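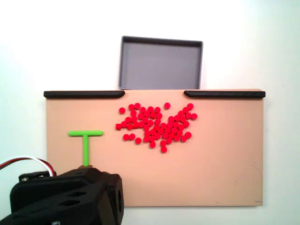 Lindemann Street workshop opens its doors again after a long summer of repairs

2024-09-06

If you have walked down Lindemann Street at any point since June, you will have noticed the scaffolding, the skip, and the hand-lettered sign in the window promising that the Funard Community Workshop would be back "as soon as the roof allows." Well, the roof has allowed! The doors opened again this week, the kettle is back on its old shelf, and evening classes start up on the usual timetable, with a couple of new ones that people have been asking after for years.

The repairs began when a stretch of guttering gave way over the back stairs and the rain found its way into the sewing room. What looked like a small job grew, as these jobs will, and in the end the whole rear slope of the roof had to be stripped and relaid. Raluca Filip, who has managed the workshop for four years, remembers standing under the leak with a mop bucket and thinking she might have it sorted by the weekend.

"I was a little optimistic," she told us over a mug of tea. "But people were so kind about it. We had members taking the sewing machines home in their cars, and every one of those machines has come back, cleaned and oiled and in better shape than when it left."

Roofing was carried out by Sasteck, whose crew also rehung the back door so that it closes without a shoulder behind it (regulars will know what a treat this is). The bill was met partly from the building fund and partly from the 196 people who gave to the summer appeal, some of them with a few dollars folded in an envelope under the door. Their names will go up on a painted board in the hallway once the plaster there has finished drying out.

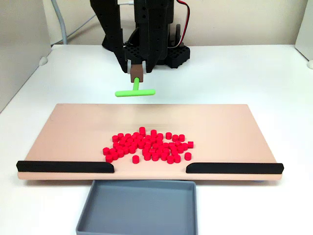 Photo: Maja Górecki

The fall program will look familiar to anyone who has been before. Bookbinding, chair caning and beginners' upholstery are all running, and the repair evening, where you can bring in a lamp or a toaster and sit with someone while it gets looked at, will keep its old slot. Esmaeil Rashti is taking over the clock and watch class from Arash Nikzad, who is moving to the coast to be nearer his grandchildren and will be very much missed. Arash taught that class for 20 years and is leaving behind his own loupe and a drawer full of spare hands, sorted by length.

New this season are a basket weaving course and a mending circle for people who like company while they darn. The mending circle has no fee and no sign-up, and you are welcome to turn up with one sock. Basket weaving has space for a small group only, and there was already a waiting list when we stopped by, so it would be wise to call ahead.

There is still work to do. The sewing room floor is bare boards for now, and the upstairs window on the Endis Lane side is waiting on a pane of glass. Raluca would also be glad to hear from anyone with a sturdy coat rack to spare, the old one having given up under the weight of wet jackets last winter.

An open afternoon is planned for later in the month, with soup, a table of secondhand tools and a chance to look at the new roof timbers from the attic ladder. Up to 200 visitors are expected if the weather is good, so the soup will be made in two batches. Entry is free, and children are welcome with an adult.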